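Subject: Re: [course-setting] Control spacing on the Fillitz long course

On September 2024, the setter for the Zondville leg wrote:

> The draft has the first aid point at kilometre 14, after the second
> river crossing. Under the old rule that was fine. Under the new one I
> think the penalty for missing a control is applied before the finish
> check, so a runner who skips the crossing loses the place even if
> the tracker shows they were on the line. Is that how others read it?
> Also, does the tracker or the punch card win if the two disagree?

Taking the second question first. The punch card wins, with one exception. Rule 7 says the card is the record of the run. The tracker may be used to settle a protest, but only where the card is damaged or the control unit has failed. A referee who looks at the track on a screen and sees a runner pass within a few metres of a control has no power to credit it. The runner has to have punched.

The first question is harder. The wording changed over the winter and the two halves of the paragraph no longer agree. The first half says a missed control is "a time penalty, added at the finish". The second half says a runner with a missed control "shall not be placed". At Gautam last spring the jury used the first half and added the time. At Stultance they used the second and took the runner out of the results. Both juries wrote up their reasons, and both sets of reasons are sound as far as they go.

My own reading is that the time penalty applies to optional controls and the loss of place to compulsory ones. The river crossing is compulsory on your draft, so a runner who skips it is not placed. I would put that in the race notes in one plain sentence and read it out at the start.
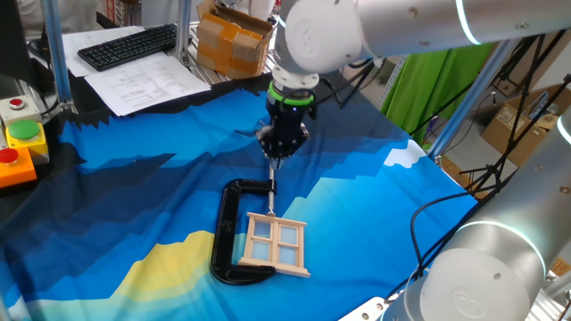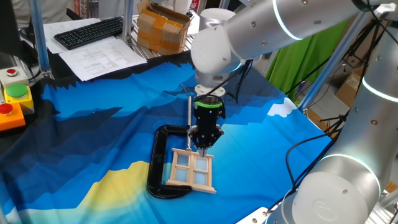 On spacing, the draft has 174 entries going through the crossing in a single wave. Two control units on one bank will not clear that number without a queue, and a queue at a timed control leads straight to protests. Either split the start or move one unit to the far bank and let runners punch at whichever they reach first. The second option needs both units set to the same code, which the software allows but does not do by default. Check it the evening before.

The climb after the crossing is given as 103 metres. The older map has it lower, but the older map takes its figure from the track and the draft goes over the top. I have no quarrel with the new one.

I would also move the aid point. With the control on the near bank and the aid on the far side, a runner who retires at the water has to cross it to get help. Put the aid point 500 metres back, where the forest road meets the course and a vehicle can reach it. That leaves a longer dry stretch before the finish, though the ground is flat and the safety rule only asks for access, with no fixed distance.

The rules group meets in October and the paragraph is on the list. Until it is fixed, the race notes are the only thing a jury can lean on – so please send the wording here before it goes to print.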